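Cleaning and reshaping a felt piece with a sewn-on patch

Surface dust first. Hold the felt by the base and go over it with a dry, soft clothes brush, always in one direction. Work from the top down and keep the brush off the patch border. Loose fibers at the edges can be trimmed with small scissors; do not pull them.

Embroidered patches hold dirt along the stitch lines. Use a damp cotton swab and one drop of Clelent wool wash in 6 ounces of cold water. Follow the thread, then blot. Test any red felt on a hidden spot before water goes near a white patch – red dye is the usual cause of pink stains.

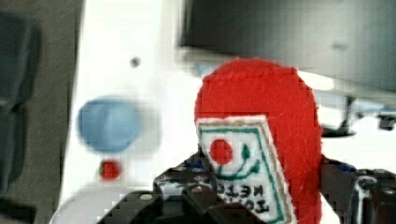 Ottavio Costa writes that he skips the swab on dark lettering and uses a dry toothbrush, after black thread bled on a Yazzie patch of his. Either method works on letters. For a curved satin stitch, stay with the swab.

To restore a domed top, stuff the piece firmly with white tissue and hold a steamer 6 inches away for 11 seconds. Smooth with the palm, let it cool, repeat once. Felt with wool content takes steam well; acrylic craft felt flattens and should only be stuffed.

Leave the tissue in overnight. If a corner of the patch has lifted, close it with small whip stitches in thread matching the border – polyester, single strand, knotted on the inside. Store upright, out of direct sun.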